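Vusport shareholders approve lower dividend and new limit on borrowing

Shareholders in Vusport, the packaged food and household goods distributor, have approved a reduction in the annual dividend and a formal limit on the company's borrowing. Both measures were passed at the annual general meeting held in Doncombe on Wednesday.

The final dividend will be 13 pence a share. The board had set out its proposal in a letter to shareholders in October, stating that the company wished to keep more of its profit in the business until the loan taken out for the purchase of Tarigan had been repaid. Tarigan, a supplier of dry goods and snacks to independent shops, became a wholly owned part of the group last year.

Nabila Wijaya, who chairs the board, told the meeting that the directors had considered holding the dividend at its former level and had decided against it. "We could have paid the same amount as last year, but we would have had to borrow in order to do so," she said. "The board does not regard that as a sound use of the company's credit."

Under the second resolution, net debt may not exceed 50 per cent of shareholders' funds without a further vote. The company's articles previously contained no such limit. The restriction takes effect at once and covers bank loans, bonds and amounts owed under leases of more than one year. Ordinary trade credit is excluded.
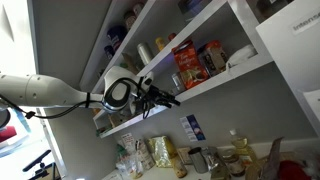 Results for the year

Group revenue for the year was £763 million, compared with £700 million in the year before. Most of the increase came from the first full year of trading by Tarigan. Sales in the original Vusport business rose slightly by value and fell slightly by volume, the difference being accounted for by higher selling prices.

Operating profit increased at a slower rate than revenue. The company attributed this to the cost of bringing the two delivery networks together, and to a period in the spring when both sets of depots were kept open. The Stundby depot, formerly operated by Tarigan, has now taken over deliveries to customers in the north of the trading area, and the lease on the older building nearby has been given up.

Manikandan Arumugam, the finance director, said that the cost of the changeover had been charged in full against the year's profit and that no part of it had been carried forward. He added that shareholders should not expect the whole of the saving to be seen in the half-year figures, as certain haulage contracts at Stundby have some months left to run.

Cash generated from trading was lower than in the previous year. Stocks were increased before the two ordering systems were joined, so that customers would not go short if deliveries were delayed. Mr Arumugam said that stock levels had since been brought down and that the money released had been used to repay part of the Tarigan loan ahead of time.

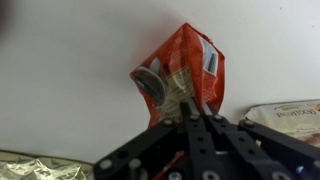
The meeting also heard questions on the price paid for Tarigan. One shareholder asked whether the goodwill recorded in the accounts could still be justified, given that margins in the acquired business were below those forecast when the purchase was announced. Mr Arumugam replied that the value had been tested at the year end by the usual method, that the auditors had reviewed the calculation, and that no write-down had been required. The test will be repeated at the end of the current year. The main assumptions are set out in the notes to the annual report.

A second shareholder asked why the company had not sought to issue new shares as a way of reducing its debt. Ms Wijaya said that the board had taken advice on the matter. At the present share price, a new issue would have diluted existing holders by more than the directors were prepared to recommend. She confirmed that there was no plan to raise capital in this way during the current financial year.

Other questions concerned the pension scheme, the timing of interim results and the length of the annual report, which several of those present thought had grown too long. The company secretary undertook to look at whether a shorter summary could be posted to shareholders who do not use the website.

All resolutions were decided by poll. The resolution on the dividend was carried by a clear majority, although a number of smaller holders spoke against it. One said that many private investors had bought the shares for income and had been given little time to adjust. Ms Wijaya acknowledged the point and said that the board intended to review the dividend each year once the loan had been repaid. She declined to give a date for a return to the earlier rate of payment.

The resolution limiting net debt met with little opposition. The directors standing for re-election were all returned, and the auditors were reappointed for a further year. The remuneration report was also approved. It provides for executive bonuses to be linked to cash generation as well as to profit, with part of any award to be held in shares for three years.

In a trading statement issued before the meeting, the company said that sales since the year end had been in line with the board's expectations. Demand from independent shops remained steady, while orders from catering customers were weaker than at the same point last year. Supplier prices for cooking oil and sugar had eased, but the cost of transport and wages had continued to rise. The statement made no change to the guidance already given for the full year.

The dividend will be paid to holders on the register at the close of business on the record date, which is printed on the dividend notice. Shareholders who wish to receive new shares in place of cash must return the form enclosed with the notice. Forms already held by the registrar from previous years remain valid and need not be sent again.

Full voting figures will be published on the company's website and may be obtained in writing from the company secretary at the registered office in Doncombe.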